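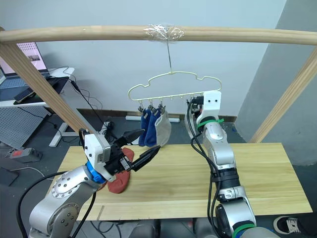 Drying a Full Load Indoors in One Room

By Aishwarya Thomas

The procedure covers drying a normal mixed load (shirts, underwear, socks, towels, one pair of jeans) in a closed room with no tumble dryer. It was worked out over one winter in a 74-square-foot utility room at the Hendomard apartments, starting in December. The room has one window, a radiator under it, and an exhaust fan above the door. Other rooms will need other times, but the order of the steps stays the same.

What you need

A washer with a separate spin cycle
A floor rack or a pole on two supports, at least 5 feet long
One or two clip hangers for small items
A small fan with a low setting
A hygrometer (I use a Fesen, the basic model with no logging)
A dehumidifier, if the room has no window or exhaust fan
A kitchen scale, optional

Step 1. Spin twice

Run the normal wash, then run the spin cycle a second time at the highest speed the care labels allow. Water removed by the drum doesn't have to be removed by the air. On my machine the second spin took a further 263 grams out of a load of towels and T-shirts, weighed before and after. Skip the second spin for wool and for anything with a lining.

If the drum thumps, stop it and redistribute the load. Most machines cut the spin speed when they sense an imbalance, and the laundry comes out much wetter than it should. A single bath mat in an otherwise light load is the usual cause. Add two towels to balance it.

Step 2. Shake and sort

Take each piece out and shake it once, hard, holding it by the hem. Sort by drying time, not by color. Thin synthetics go in one pile, cotton knits in a second, and anything with a double layer (waistbands, hoods, pockets, jeans) in a third. Turn jeans inside out so the pocket bags are exposed.

Step 3. Place the rack

Set the rack parallel to the path of the air, between the point where it enters and the point where it leaves. In my room that means the pole runs from the window toward the door. Keep it at least 12 inches from the wall. Air that can't get behind the laundry becomes saturated and stays there, and the paint behind it will eventually show the effect.

Don't put the rack directly over a radiator. The lower edges dry stiff while the shoulders and waistbands stay damp, and the total time is hardly shorter.

Step 4. Hang the slow items first

Jeans go up by the waistband, with the legs separated. Towels are hung with a third of the length on one side and two thirds on the other, which keeps the two layers from lying flat against each other. Shirts go on hangers with the top button closed. Leave a hand's width between thick items and two fingers between thin ones.

If a hanger slides along a smooth pole, fix its position. A few turns of tape around the wood on both sides of the hook will hold a light one. Heavier loads need a notch or a rubber ring.

Step 5. Hang the small items

Socks and underwear take up a lot of rail when draped and dry poorly over a bar, where the fold stays wet. Use a clip hanger. Clip socks at the cuff with the toe down. Pinning by the toe leaves a mark in the knit, and the elastic in the cuff holds water longer, so the cuff belongs where the clip lets air in from both sides. Leave an empty clip between thick socks if there is enough room. 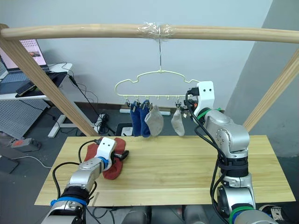 Load the hanger from both ends toward the middle when the items are heavy. A hanger suspended from a single hook tilts with its load, and once it tilts far enough everything slides to the low side and bunches up. Light socks won't cause trouble. Wet wool hiking socks will.

Step 6. Move the air

Set the fan on the floor, on low, pointed along the rack and slightly upward. The goal is slow movement across every surface. High speed gains little and blows thin items against their neighbors. Open the window by an inch or two if the outdoor air is cold and dry. Keep it closed in fog or warm rain, and run the exhaust fan or the dehumidifier.

A dehumidifier works best with the door and window shut. Empty the tank before starting, or it may shut off overnight.

Step 7. Watch the humidity

Take a reading before hanging the load and another after one hour. The second reading will be higher. If it passes 70 percent, increase ventilation or take part of the load out. Between 45 and 60 percent the load dries at a useful rate. My room started at 37 percent one morning, which is unusually dry, and the thin pile was finished before lunch.

Step 8. Turn and remove

After four hours, turn the towels end for end and open any collars and cuffs. Take down whatever is dry. A finished shirt left on the rack still blocks air from the one beside it. Check seams and pocket corners, and the heel of each sock, with the back of the hand. For heavy cotton the scale is more reliable: when two weighings an hour apart agree, the piece is dry.

Notes on load size

The rule I was given by Chi-keung Shih, who manages the building laundry, is to hang no more than one drum load per room per day. I tried two, and the window frame was dripping by evening. With a dehumidifier rated for 400 square feet, one and a half loads were possible.

Musty smell

If the laundry smells after drying, it took too long. Wash it again, spin twice, and hang half as much. Also clean the door seal and the detergent drawer on the washer, then run an empty hot cycle. Fabric softener covers the smell for a day or so and makes towels absorb less. Leave the washer door open between loads.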